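Visit report: Clasik kitchen cell, demonstration day at the Musotberg works

Prepared by Alasdair Geddes for the equipment group at Fandia. Visit made 11th April with Thảo Phí. Host for the technical sessions was Dezső Kelemen; Endang Pangaribuan covered pricing and service terms.

Purpose

We are looking at single-arm cells that can handle tableware and small food items in a training kitchen, with the intention of placing one in the teaching lab before the next intake. Clasik is one of the products left on our list after the paper review. The paper review raised three open points: how the arm copes with objects it has not been taught, how the cable run behaves near hot or moving appliances, and what the service contract leaves out. The visit was arranged to settle these as far as a day allows.

What is on offer

Clasik is sold as a table, an arm, a gripper, a wrist camera and a software license. The table can be bought bare if the customer already owns an arm of the right mounting pattern, but Kelemen said few customers do it that way and that support is slower for mixed installations. The top is drilled for fixtures. Fixtures were not fitted on the demonstration table and the objects were placed freely, which suited us, as our own use would be the same.

The arm carries a camera at the wrist beside a two-position mount for the gripper. The fingers are mechanical and interchangeable. A soft set is available at extra cost and was not shown. Reach is given in the data sheet for the arm alone; with the gripper and camera mounted, the usable area is smaller, and the sheet does not say by how much. We asked for a drawing with the tool fitted. Pangaribuan has agreed to send one.

Morning session: teaching

Kelemen taught a pick-and-place sequence by hand guiding. The operator holds the wrist, moves it to each position and confirms on a tablet. The software then smooths the path between the points. Unathi Buthelezi, who runs the training course for new customers, took over for the second sequence and let Thảo teach it herself. She had no earlier experience with this interface and finished without help, although she had to repeat the grasp point because the fingers were confirmed too high.

Editing a finished sequence is less convenient. A point can be moved or deleted, but inserting one between two existing points means retyping the labels of everything after it. Kelemen described this as a known complaint. There is a change planned, with no release date attached.

The log is plain text and can be exported without a license key. This matters to us more than it will to most buyers, as our students are expected to hand in their logs. Timestamps are written in local time with no zone. I would want that corrected or at least documented.

Late morning: the table as set

The working layout used a toaster oven along one side, a pot and frying pan opposite, and tableware and food items between them. The oven was selected as the reference object, so that its position is located first and the rest of the sequence is expressed relative to it. If the oven is shifted, the sequence shifts with it. Kelemen moved it by a hand's width and reran the motion. The arm followed. He then rotated it through a larger angle and the software stopped with a prompt asking for the reference to be confirmed. I regard the stop as correct behavior. A cell that carried on in that situation would not be acceptable in a room with students.

Flat items are the weak side. A plate with a raised rim gives the fingers an edge. A thin disk lying flush on the table does not, and the approach has to be set low and slow. The recommended method is to slide the item until part of it overhangs and grip it there. It works on the edge of a table and is little use in the middle of one. Buthelezi's course material has a section on this, and it is one of the better parts of the binder.

Bottles were treated as a separate class. The software wants to know if the bottle is standing or lying before it proposes a grasp. For a lying bottle it proposes a grasp across the body near the center of mass, which it estimates from the outline alone. A half-empty squeeze bottle will not match the estimate. There is a field for a manual correction, and we were advised to use it.

Cables

The gripper and camera cables run outside the arm. They hang in loops with enough slack for the wrist to rotate, and the slack has to go somewhere. With the wrist low, the loops come down over the table. We raised this as a possible snag hazard with handles and light items. Kelemen's answer was that a clip kit holds the loops closer to the arm and that a routed version, with the cables inside a sleeve, is made by Araújo and can be supplied on request. The sleeve reduces wrist rotation. He could not give the reduced figure on the day.

My view is that the clip kit should be treated as part of the base price when we compare offers. We should also ask for the sleeve on loan before committing either way.

Afternoon: price and service

The base price was quoted at 1745 per month on a lease, with the arm, table, gripper and camera included. The soft fingers add 238 to the first invoice. Training is 400 per person and is not transferable, so a change of staff means paying again. Pangaribuan indicated that there may be some movement on this for schools. I have asked for it in writing.

Service is by remote session in the first instance. A technician is sent if the fault is not cleared within 5 working days. Wear parts, meaning finger pads and the two external cables, are excluded after the first replacement. Damage by heat is excluded altogether. We asked what counts as heat damage when the product is marketed for use beside ovens, and the answer was that the camera window is inspected and the decision is made case by case. I find this too loose for signature and suggest that we ask for a temperature limit in the contract text.

The software license is tied to the controller. If the controller is exchanged under service, the license moves with it at no charge. If we exchange it ourselves, it does not.

Points not covered

We did not see food preparation in any real sense, and the cell is not sold for it. There was no test with wet tableware. Noise was not measured; conversation next to the arm was possible without raising the voice. We did not see the emergency stop tested under load and should insist on that at acceptance.

Recommendation

Keep Clasik on the list, subject to the following: the drawing of usable area with the tool mounted, the clip kit included, a stated temperature limit, and the school terms for training confirmed in writing. Thảo would also like a week with a loan unit so that two students can write a sequence from the printed manual alone. Kelemen considers this possible at the end of April if the unit now at another site comes back on time.

Geddes to follow up with Pangaribuan. Phí to draft the acceptance test, with the flat-item grasp as a separate line. 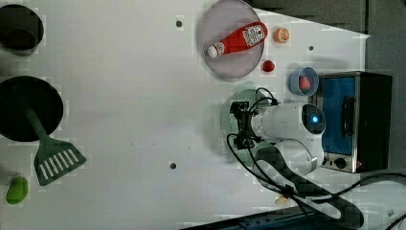
Photo: Thảo Phí / Fandia equipment group

Clasik wrist and gripper over the table, toaster oven at right.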